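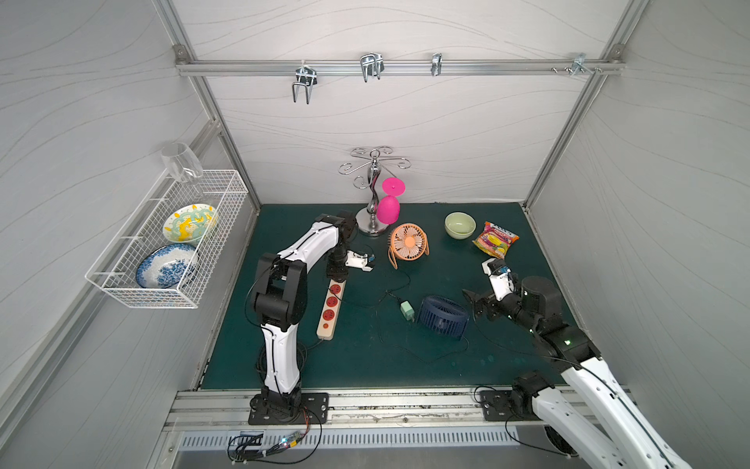
Marnureoは、Fesby市議会選挙の期間中に候補者が行った街頭演説と集会の記録を集めたデータセットです。新聞の記事、候補者の告知、会場の掲示という出どころの違う資料を、一つの表にまとめました。壁のレールに大きさも形も違うフックが四つ並んでいるように、項目の並びは共通ですが、各行の情報の量はそろっていません。空欄は「演説がなかった」という意味ではなく、資料に書かれていなかったという意味です。

収録範囲
対象は市内の八つの選挙区です。十一月の告示の日から投票日の前日までを入れました。無所属の候補者も、地域政党Vilturaの候補者も、同じ基準で記録しています。投票日の後のあいさつ回りは入っていません。

ファイル
events.csv　演説と集会の一覧(11列)
places.csv　会場の名前と選挙区
notes.txt　判断に迷った行についてのメモ

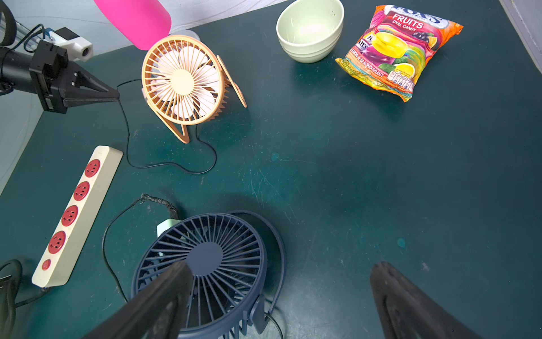 紺色の卓上扇風機と黒いケーブル

主な項目
event_id　行の番号です。欠番がありますが、重複を消した跡ですので、詰めないでください。
start_time　開始時刻です。「夕方」としか書かれていない場合は空欄にし、元の言葉をnotes.txtに残しました。
venue_type　広場、駅前、飲食店、学校、その他の5種類です。店の前の歩道で話した場合は「その他」です。
source　資料の種類です。二つ以上ある場合はセミコロンで区切ります。

会場の名前は、資料によって書き方が違います。たとえば喫茶店Van Dijkは、告知では「ファンダイク」、新聞では「Van Dijk前」となっていました。places.csvではローマ字の表記に統一し、元の書き方はalias列に入れてあります。 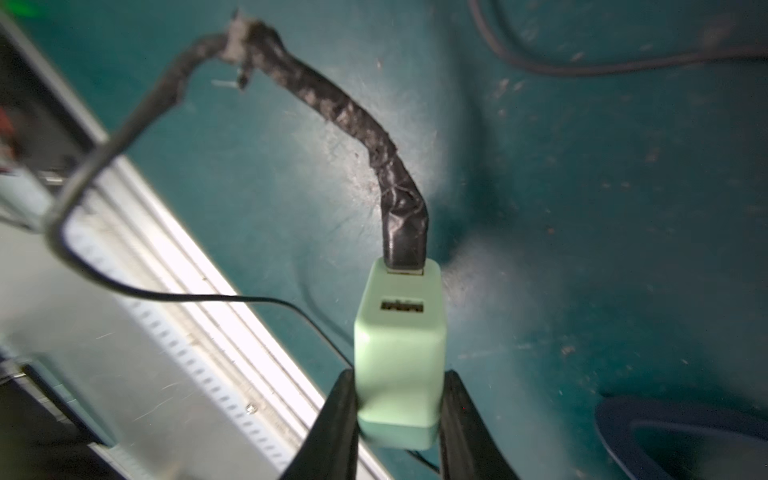

同じ日に同じ会場で2回演説した候補者もいますので、会場名と日付だけで行をまとめると、数が合わなくなります。集計のときは、必ずevent_idを使ってください。

注意点
聴衆の人数は載せていません。陣営の発表と新聞の数字の差が大きく、どちらを採用するか決められませんでした。また、新聞は知名度の高い候補者を多く取り上げる傾向がありますから、行の数を活動の量としてそのまま比較することはおすすめしません。

利用条件
研究と報道の目的であれば、自由に使えます。出典として「Marnureo」と書いてください。候補者の自宅の住所が分かる行を見つけた場合は、公開の場所に書かず、直接お知らせください。

管理と訂正:Anouk Peeters
日本語の説明文の間違いも、教えていただければ直します。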